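**Workroom notes, Mon 9 March**

### Small parts: sorting, dishes and the new bench layout

The Firkville workroom finished re-sorting its small parts stock in February. Stedton starts on the same job this month, and the procedure below is the one both rooms will use. It replaces the sheet pinned inside the supply cupboard, which still refers to the old drawer numbers.

Stock is now held in 60 drawers, arranged by size first and by type second. Color is no longer a sorting key. The old arrangement put every blue item in one place regardless of what it was, and small fittings ended up mixed with spacers of similar shade. Drawer labels carry the size, the type and the reorder level. Do not write on the drawer fronts. The Van Dusen label stock peels cleanly and can be reprinted at either site.

A drawer is reordered when it drops below its printed level. Reltier ships the common sizes in bags of 600, and a full bag does not fit in one drawer. Fill the drawer to the line, fold the bag twice, clip it and store it on the shelf under the cabinet with its label facing out. Part bags go in front of full ones.

**Taking parts to the bench**

1. Take out only what the job needs and close the drawer before walking away.
2. Carry parts in a dish, never in a cupped hand or a folded sheet of paper.
3. One job per dish. If a job needs more than 4 types of part, use 2 dishes.
4. At the end of the session, return parts to their drawers. Anything that cannot be identified goes in the jar marked UNSORTED and is dealt with on Friday.

The dishes need a raised rim. Flat trays were tried in both rooms and parts rolled off them whenever a bench was bumped. Deep bowls have the opposite fault – small pieces collect at the bottom and have to be tipped out to be seen. Depth matters more than diameter, although a wide dish leaves space to push the parts already checked to one side.

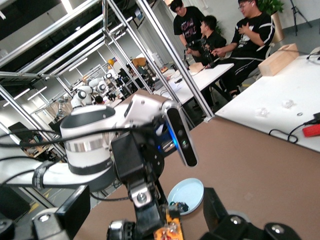
Dish color has been the subject of several notes in the suggestion box. White dishes are hard to find on the white tables, and clear plastic pieces are hard to see on either. A pale blue dish is the better choice for general use: it stands out on a tan-brown surface, and small items in dark blue, green or orange can be told apart inside it without moving the lamp. Clear parts put down directly on a white tabletop nearly vanish, so they should go in a dish of their own with a dark lining. Black felt cut to size works well and can be washed.

Cables and bench tools stay on the side of the table away from the dish. Coil any slack before starting. A lead dragged across the work surface will take a dish with it, and re-sorting a spilled mix takes longer than most of the jobs it was meant for.

**Still open**

- Lids for the dishes. The sample lids from Reltier are too loose to be useful.
- Reorder levels for the two smallest sizes, which were set from one month of use and may be low.
- A second label printer for Stedton.

Corrections to drawer labels should be marked on the list by the cabinet – the list is collected at closing.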